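Notes on a Winter Crossing: Flidport to Tiswood by Coastal Steamer

3/17/23

Readers of this blog have asked for a fuller account of the voyage I made in December on the Caron, the smaller of the two passenger vessels serving the northern islands from Flidport. The following notes are offered to those considering the same journey. They concern the winter timetable only, as the summer service calls at other harbours and carries a different class of passenger.

The Caron takes 62 passengers in cabins on two decks. She is an old ship and makes no claim to luxury. The public rooms consist of a dining saloon, a reading room on the port side and a covered area aft where smoking was once allowed and where one may now sit out of the wind with a blanket. The heating in the reading room was excellent. The heating in the dining saloon was less so, and passengers are advised to bring a cardigan to breakfast.

Boarding at Flidport takes place from the old fish quay and not from the ferry terminal, a point on which the printed ticket is unclear. The walk between the two is longer than it looks on the map and is partly cobbled. Those with heavy cases should ask for the porter's trolley at the harbour office before it closes for the evening.

The voyage lasts five nights. We left on a falling tide, passed the outer light during dinner and met a moderate swell once clear of the headland. Several passengers retired early. The motion eased by morning, when the ship came under the lee of the first islands and the crew opened the forward deck.

Cabins are allocated by the company and may not be chosen in advance. Mine was number 13, on the lower deck, with a fixed window, a narrow bunk and a generous amount of hanging space. Storage for small items is limited. Household linen and laundry are matters for each passenger on this route, there being no laundry service on board in winter, and it is sensible to pack with that in mind.

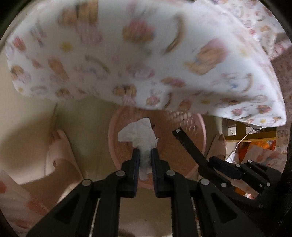
Patterned cloth and pink basket.

The principal call of the voyage is Julo, where the ship remains alongside for the greater part of a day. The harbour is sheltered by a long breakwater, and seals were present on the rocks at its outer end. A path climbs from the quay to the chapel and continues to a viewpoint over the sound. It was icy in places, and I would not recommend it without proper boots and a stick. There is one café, which keeps irregular hours in winter. It was open for our visit and served a very good fish soup.

Meals on board are included in the fare, with the exception of wine and afternoon cakes. The menu is short and is repeated after the third evening. Vegetarian dishes should be requested at the time of booking, as the galley takes on few supplies after Flidport.

Wildlife is naturally less plentiful than in the breeding season. I recorded little auks on two mornings, a single white-tailed eagle near the Julo narrows and eiders in every harbour. Passengers hoping for whales were disappointed, although the mate kept a patient watch on their behalf. Daylight is short - the best hours for observation fall between a late breakfast and an early lunch.

Arrival at Tiswood is subject to the weather. We were obliged to wait outside the bar for five hours before the pilot could bring us in, and those with onward trains missed them. The company's conditions exclude compensation for such delays. I would therefore advise booking a room in the town for the night of arrival. The hotel opposite the customs house is plain, quiet and willing to provide a late supper.

Winter bookings are handled by the office in Flidport, by telephone or in person. Enquiries by email were answered slowly in my case, though always courteously.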